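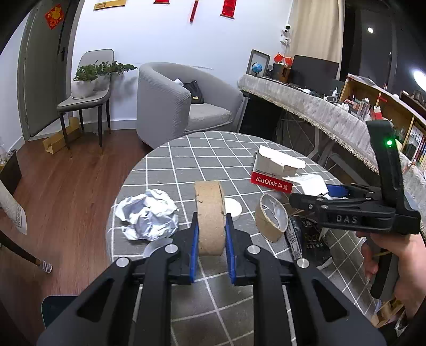 Packing returns at Vulutcombe - what changes when the arms come in?

tapegun_22
We've been told the returns bench goes over to Radex arms in November. Until then six of us are on the hand grippers, doing the job with those instead of our fingers so the arms have something to learn from. Same pay, 20 pence an hour extra on Sunday. Has anyone been through this?

oldmillroad
Yes, at Fundeck. We had 115 on the floor before and we've still got most of them, but the work is different. You stop packing and start clearing jams. I was less tired at the end of a shift and a lot more bored.

Satti_nights
Depends on the site. Ours said no job losses, then didn't replace anyone who left. Get it in writing.

tapegun_22
They've put "no compulsory redundancies" in the letter. Nothing about hours.

oldmillroad
Then ask about hours. Ours were cut on the late shift. 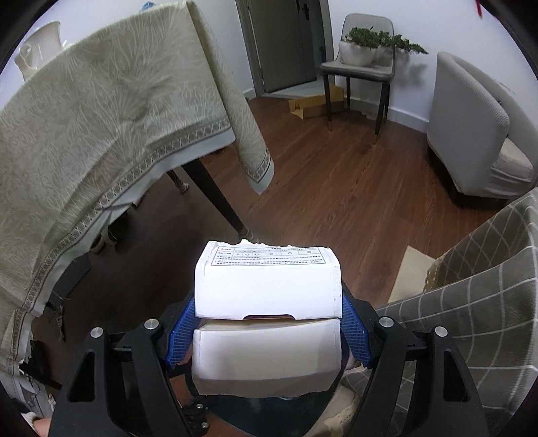 White card box in the grips, torn along the top edge.

binder_clip
Torn packaging is the bit I'd back people on. Good boxes are easy. A ripped one folds up if you squeeze it wrong, and you know that by feel.

Satti_nights
I wouldn't count on that. They said the same about bags at our place and the arms do bags now. Slowly, but they don't go home.

binder_clip
Slowly is the point. We did 422 on a normal shift by hand and the arm wasn't near it.

tapegun_22
My wrist aches with the gripper by dinner time, so I've asked to swap every hour. The supervisor said yes. The target is 3,000 pick-ups between us and I don't think the rush helps anyone.

oldmillroad
Swap hands as well if they'll let you. And ask who gets trained on the arms. Two of ours did and they're on a better grade now.

Comments (3)

greyvan: We asked for training in our last pay talks and got it. Worth a try.

lidless: Better grade, yes, but you're on call for it.

pm_shift: Any news on the hours?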